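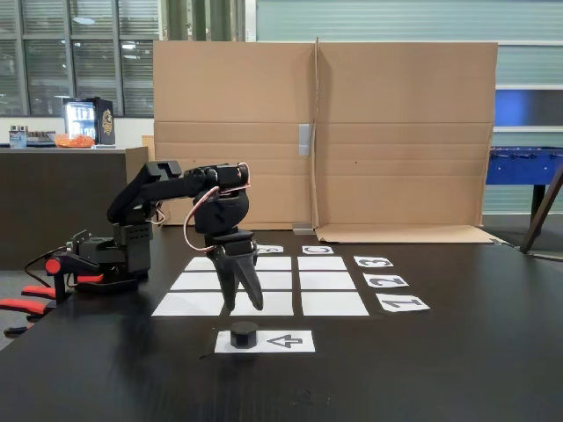

The black tabletop, with the paper grid laid out.

Home Minutes Members Contact
Search this site Go

Hall heating, December meeting

Senga Menzies in the chair. Minutes of the last meeting passed.

Boiler: Brouwer quoted 4,000, Skeveck 2,000. Members doubted the lower price — it leaves out the pipework. Skeveck's claim that bills will halve came with no figures behind it. No vote taken.

Senga to ask Skeveck for a full written price.

Dunda Street door still sticks. Third repair promised, few convinced.

Closed 9:10 p.m.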